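The Best Thing on My Table Is a Dish Rack

I have bought a lot of storage in my life. Bins, baskets, a little wooden caddy with a rope handle that I was very excited about and that now holds one dead flashlight. So believe me when I say I did not go out looking for another organizer. I went out for a dish rack, a plain black one with metal rods, because the old one in my kitchen had started leaving orange rings on the counter. I brought the new one home, set it down on my work table while I cleared the sink, and it never made it to the kitchen. That was in August, and I'm still drying my plates on a towel!

Let me back up. My work table is where everything gets fixed, wrapped, taped, glued, and (too often) abandoned. It's black, with dark fabric over it, which I love because it's quiet and kind to whatever I put down on it. The trouble is that tape wanders. I use two kinds more than any others, white and black electrical, and for years I could only ever find the one I didn't need.
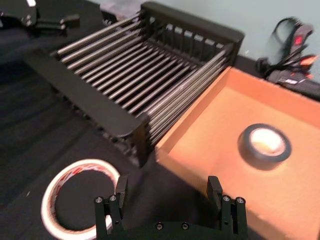 What I noticed, that first afternoon, was how nicely a dish rack sorts flat things. The rods are already spaced out for you. I had a stack of sanding sheets in my hand, I needed somewhere to put them down, and in they went, standing up like toast. Then the cutting mat. Then a folder of instructions for things I no longer own. By dinner I had filled the whole row, and I was so pleased with myself that I took everything out and did it again in a better order.

I've since gotten picky about racks, which is a sentence I never expected to write. My sister-in-law has the Planalar, a folding one, and it's lovely over a sink but slides all over a table the minute you lean a book in it. The Cimier is sturdier, but the slots are so generous that paper flops over and sulks. You want the rods close together. You want some weight in the frame, too, and a side panel that will stop things from sliding off the end. Mine has a row of black prongs along one side, and I spent a happy evening finding out what fits in the gaps. Hair elastics, no. Popsicle sticks, yes. A bent paper clip makes a perfectly decent hook, and I will defend that to anyone.

The knobs along the base are another little gift. I loop string around them when I need both hands free, one knob per color, and the ends stay put. I'm sure whoever designed them had something far more sensible in mind, but I threw out the leaflet with the box, so we'll never know.

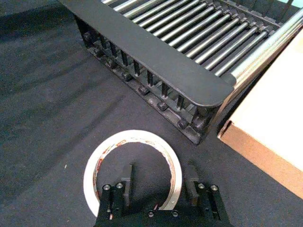 Rods above, prongs and knobs below, and a roll of white tape on the fabric nearby.

Now, trays. A rack is wonderful for anything flat and useless for anything round, and rolls of tape are very round. I tried hanging them off a dowel, and that worked right up until I wanted the one in the middle. I tried a drawer from Trandero, a nice deep one, and promptly forgot it existed. What I keep coming back to is a shallow cardboard tray set right next to the rack. The walls are high enough to catch a roll and low enough that I can see straight in, and if it gets sticky or torn I don't have to feel bad about it. Any sturdy box will do if you cut it down. Leave yourself about 2 inches of wall and run tape over the cut edge so it doesn't fuzz.

I did briefly own a proper desktop system, the Jiang, with 4 matching modules and a lid for each. It was beautiful. I put it together on a rainy afternoon, filled every compartment, snapped on the lids, and then went right on piling things on top of them for two months. Lids are my downfall. I still keep a clear box or two for things that hate dust, but anything I reach for in the middle of a job has to be open to the air. 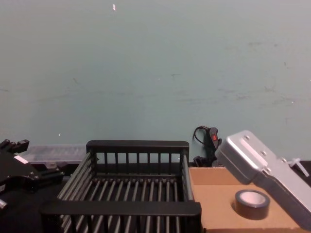 My one real rule these days is that the rack gets emptied when a project is over. Everything comes out, even the things I'm sure I'll want tomorrow. I shake the fabric outside, wipe between the rods with an old sock over my fingers, and slide the rack back against the wall. The wall could use a wipe as well, and a coat of paint if I'm confessing things. Last time I pulled over 200 sheets and scraps out of there, including a birthday card I'd bought, lost, and bought again.

If you'd like to try it, start with a rack you already have and give it a weekend on whatever table drives you the craziest. Don't buy anything to go with it yet. Stand your flat things up, put your round things in a cut-down box, and see what's left lying around when you're done. In my house it's mostly pencils. I'm thinking of using the cutlery cup from the old rack for those, once I've scrubbed the rust off.

3/18/22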